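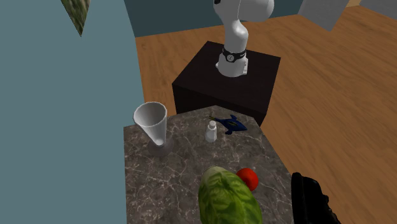
*Goblet, tomato and a head of lettuce on gray marble*

**Ehlers folding set cart, reviewed after a season of small shoots**

10 October 2022

I put off buying a proper cart for years. On the kind of jobs I do (local commercials, the odd music video, one very long short film out in Drillham) you can get by with a hand truck and a bad back. Then in February we lost our elevator in the middle of a load-in and I carried sandbags up a stairwell until my arms shook, and that night I ordered the Ehlers.

It cost me $440, shipping included. That's real money for something with wheels and no motor! The big-name carts run well past that, though, and the cheap garden wagon I'd been borrowing had a handle that came off in my hand on a public sidewalk in Barnport, in front of the client.

Out of the box it's two shelves, four casters and a push bar at each end. It folds flat enough to go behind the front seats of my van, although you have to take one push bar off first, and the pin that holds it is small and very good at rolling under things. I've tied mine on with a bit of bright pink trick line. Setting up takes me a minute or so. My first try was closer to twenty, most of it spent holding the instruction sheet upside down.

The rating is 200 pounds. I've never weighed a load, but with stands below, two monitor cases up top and a crate of cable wherever it fits, it rolls straight and doesn't groan. The casters are the best part – soft enough that you can push it down a hallway during a take next door and not get yelled at. Curbs are fine if you go at them backward. Gravel is miserable. We had a farm location at Sostthorpe and I ended up dragging the thing like a stubborn dog from the parking area to the barn.

The brakes I'm less sure about. There are 2, both on the same end, and on a sloped driveway the other end likes to swing around. I chock it with a wedge now. For this price I'd have liked locks all the way around, and a lip on the top shelf too, please. Anything small and round is going over the side sooner or later (I'm down one roll of gaffer tape and a light meter I was fond of).

The shelf mats wear quickly. Mine are scuffed through at the corners already and the replacements are sold only as a pair, so I cut up an old yoga mat and it works great.

Would I buy it again? Yep, with the wedge and the yoga mat in the budget. If you mostly work on stages or in offices, you'll love it. If most of your work is in fields, get something with big air-filled tires and put up with the size. I still haven't found a cover that fits it, so if you have one that does, leave me a comment with the measurements.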